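About Plerivum

How we write, teach and live by good practice in robot handling work

By Tülin Polat
Oct 7, 2019
4 minute read

Welcome, and thank you for stopping by to find out who we are! Plerivum is a small training and advice company for people who work with robot arms, and most of our days go into the plain, everyday rules that let a person and a machine share a bench in comfort.
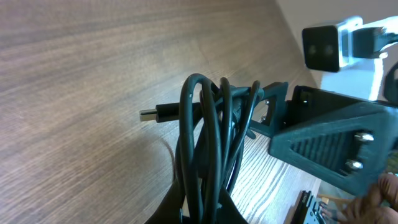
We started with one client, a parts supplier called Forsyth, who had bought two arms and a thick binder of instructions that hardly anyone had opened. Unathi Kruger and I sat down with their crew over a great deal of coffee and asked them to tell us, in their own words, what they did from the time they walked in to the time they went home. What came out of those talks was a set of bench rules short enough to pin to a wall, and that first sheet is still the grandparent of everything we teach today.

Our rulebook, which we call Dukico (the name began as a joke between the two of us and then it stuck), has grown to 181 entries. We know that sounds like a lot! Most of them are a single line, though, and you will only ever need the ones that fit your own cell. There are entries on hands near grippers, on who may change a speed limit and who has to be told, on how to write down a near miss so that the next shift can make sense of it, and on soft, floppy things such as cables and hoses, which have a whole chapter to themselves. Cables teach people patience. They bend, they slip, they catch on a bracket, and a rule written for a nice stiff box won't help you much with them.

A few of the entries our visitors ask for most often:

Agree out loud who has control before anyone reaches in.
A paused arm is still a live arm. Use the proper stop.
Check the fingers and their screws at the start of every shift, and sign for it.
Keep the plug end of a cable clear of the grip.
If a rule gets in the way of the work, write to us about it before you work around it.

That last one matters a great deal to us. We go back through the whole book every May, and we read every note that has come in – last time there were 265 of them, some very kind and some rather cross, and the cross ones were often the most useful. Twenty-seven pages were rewritten as a result, and Unathi did most of the rewriting at her kitchen table.

We do not sell robots and we take no commission from the people who do. Where national or international safety standards apply to your site, they come first, and we will gladly sit with you and read through them at whatever pace suits you. Our own rules are meant to sit underneath, down at the level of the bench.

Courses are held at our Drirkier workshop, with 23 places on each, and we can also come to you. Bring your questions and your own rule sheet if you have one, however scruffy – we love to see them.

Recent from Plerivum

Who Has Control? Handing Over at the Bench
A Kinder Near Miss Form
Notes from the May Review
Cables and Hoses: Why We Gave Them a Chapter
Getting to the Drirkier Workshop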